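Call for participants: community lunch kitchen, Plonano Street Hall

We are looking for people to join the Erari lunch kitchen in Salinas for the new season, which starts in June. The kitchen cooks one warm meal a week, every Thursday, and serves it to older neighbors, students and anybody who does not want to eat alone. Last season we gave out 85 meals on a normal Thursday, and the hall has 56 seats, so we serve in two rounds.

You do not need experience. You need to be at least 16 years old, able to stand for two hours, and friendly with people who are slow to choose.

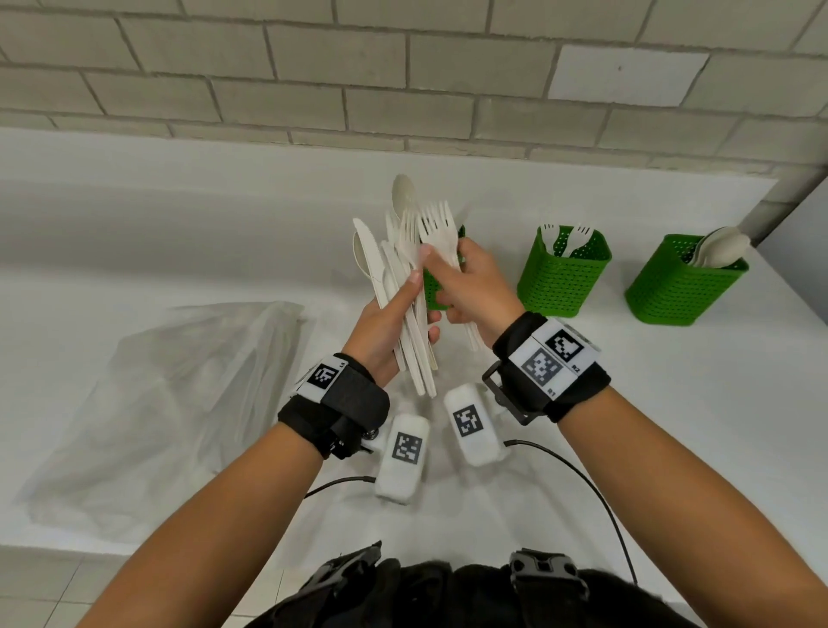
The work is divided in two shifts. The morning shift washes and cuts vegetables, and it begins at 9 a.m. The serving shift begins at 11:30 and is easier for those who have problems with heavy pots. It also prepares what goes on the tables: white plastic forks, spoons and knives come in one mixed bundle and must be separated by hand before the doors open. Please tell us which shift you prefer. Changing later is possible if there is a place.

All participants receive a free meal, an apron and a bus ticket for both ways. We can not pay a salary. The food safety course takes one evening and is given by Skinen Training in our hall, without cost for you. 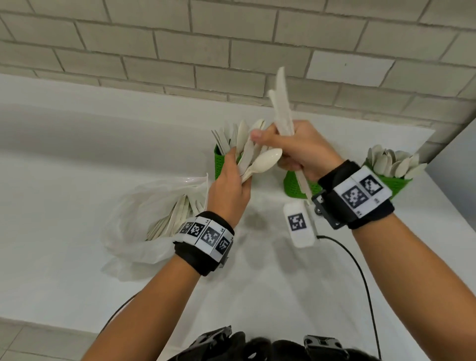

We ask you to come at least two Thursdays each month. If you are sick, please send a message before 8 a.m., so that we can call another person from the list. Speakers of Spanish or Portuguese are very welcome, also if your English is still small.

There are 30 places. To apply, write your name, age, telephone number and preferred shift on the form at the hall entrance, or ask for the form at the Erari office. Everyone who applies will get an answer, also when all places are taken.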